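Line following on somebody else's floor

06/09/2021

The Kedier project is the one our club picked up in March: a small tote carrier that has to leave a start box, follow a painted line, stop beside a rack, and report which shelf levels have crates on them. It does not lift anything. Pritchard, the other team's machine, does the lifting, and the two are supposed to exchange messages over the radio link by the end of the term.

Until now all of our line work was done on the practice mat at Skenstead. The mat is matte white vinyl with black tape, and the sensor bar reads it without trouble. Painted lines on a coated floor are a different problem. The contrast between yellow and gray is lower than between black and white, and a glossy coating throws the ceiling lights back at the sensors as bright streaks. A threshold tuned on the mat treats a streak as a line and steers onto it.

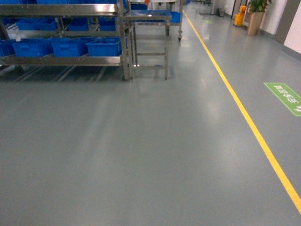
Yellow line, crate racks to the left, walkway to the right.

The reflections run long and pale across the gray, on a diagonal, and from camera height they share the floor with the line. Two changes came out of this.

First, the camera now does the coarse tracking and the sensor bar only does the last correction. The image is converted to hue and saturation before anything else happens. A reflection is bright but has almost no color, so a saturation cutoff removes most of it. The cutoff is 38 at the moment. At 18 the streaks still came through as short false segments.

Second, the crate check no longer looks for rectangles. Polished metal uprights and crossbars break up the outline of anything behind them, and the old code reported one crate as two. It now masks for blue, closes the small gaps, and then splits the result by width. The shelf positions come from the rack model, which still has to be measured by hand.

Not done yet:

Green floor stickers. They fall outside the yellow range but the edge of the mask gets noisy next to them.

Other yellow objects. A mop bucket passes the color test. I plan to discard any region that does not reach the lower part of the image - crude, but cheap to compute.

Battery. We get 9 laps of the practice mat with the camera running, and the Tillby rules ask for more than that. The spare pack adds 2 laps and moves the center of mass too far back.

The code is in the club folder under the Kedier branch. The settings file has changed format, so delete the old one before pulling.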